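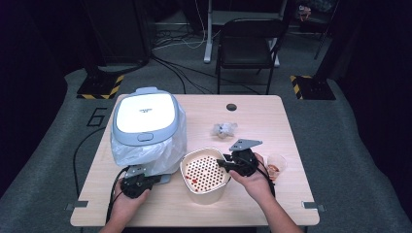
Page last changed: September 27, 2022

Bukhari Rice Cooker, Urkedance range
Item 2820-W

The Bukhari is a countertop rice cooker with a boxy, rounded body and a white lid. The lid has a pale blue-gray rim and opens with an oval gray button at the front. It is sold by Maltodham to households, small offices and shared kitchens.

Inner container

The cream-colored container is squarish with rounded corners and has a perforated base. It lifts straight out by the rim. Grip it on two opposite sides if it is full. The grid of round holes lets liquid and steam through, so small grains such as quinoa should be cooked in the solid liner, item 194, sold separately.

Sauces with tomato or chili leave reddish-orange spots on the base, mostly at the edges of the holes. This is a surface residue and does not affect use. Soak the container in warm water with a little dish soap, then work over the holes with a soft brush from both sides. Do not use steel wool or a knife point. Old stains can remain faintly visible on the cream finish.

Unpacking and storage

The cooker ships in a translucent plastic bag. The bag may be kept and pulled up over the lower half of the body for storage – remove it completely before plugging in. Discard loose wrap. Let the container dry before putting it back under the lid, and store the cooker upright.

Placement

Use a flat, stable table or counter. Keep the rear of the cooker 8 inches from walls and shelves. On a table with a cable grommet, place the cooker near the back edge and pass the cord through the hole. A cord hanging over the front edge can be caught by a sleeve or chair.

Cleaning the body

Unplug and let cool. Wipe the lid and rim with a damp cloth. Do not wipe over the label on the lid with solvent or alcohol; the print will lift. The body must not be put in water.

Included
Cooker body with lid
Perforated inner container
Power cord
Measuring cup
Printed guide

Not included
Solid liner (item 194)
Replacement lid seal
Cleaning brush

Ordering

Single units ship from the Nidunow warehouse. Orders of 50 or more are handled by Ferdinand Kälin in contract sales. Questions on spare parts go to Horațiu Bucur; give the item number and the month of purchase. Units bought before July use the earlier lid seal – the two seals are not interchangeable.

Returns are accepted with the inner container cleaned and the cord enclosed.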